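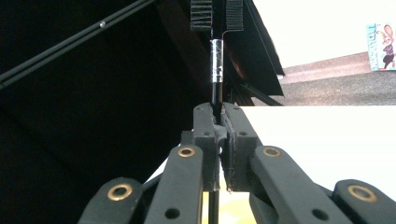
Gramby Shop Lease Notices

Search this repository
Go to file

What's in it

One CSV of notices taped, pinned or blu-tacked to shop doors in Gramby and Turum by landlords wanting something from their tenants: rent reviews, service charge demands, lock changes, and one long letter about a pigeon. There are 1496 rows, one per notice. Ngaio Cosgrove and Kamrul Nanayakkara typed them up from the originals, spelling mistakes included.

Columns

notice_id: a number. Gaps are duplicates we took out.
street: as the landlord wrote it, which may not be what the street is called.
kind: review, arrears, service charge, forfeiture, other. "Other" works harder than the rest put together.
rent_stated: yearly, in pounds. Blank in 325 rows where the notice demands money without saying how much.
tone: 1 (civil) to 5 (solicitor).

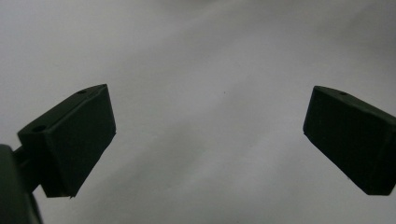

Tone was scored by Hashini Samarakoon and Emília Danko separately, and where they differed by more than 2 points they had it out over lunch. The agreed score is the one in the file. Their separate scores are in tone_raw.csv for anyone who enjoys that sort of thing.

Known problems

Turum is thin before October, when the arcade changed hands and the new owners discovered letterheads. Anything from the Cassim estate gives rent per quarter. We multiplied by four and hoped – check before you quote it.

Over 1000 of the notices come from high street units, so please don't use this to say anything grand about retail parks. A missing notice doesn't mean a happy tenant either. Plenty of landlords prefer the telephone.

Tenants' names have been removed. Landlords' names have been swapped for codes, though a few write in a style their tenants will know at once.

Using it

Free to reuse with credit. The loading script is load_notices.py and needs nothing beyond standard Python. Set the encoding to UTF-8 or the pound signs turn into soup.

Corrections go to Chathurika Talukder through the issues page. Please give the notice_id, and say which column is wrong.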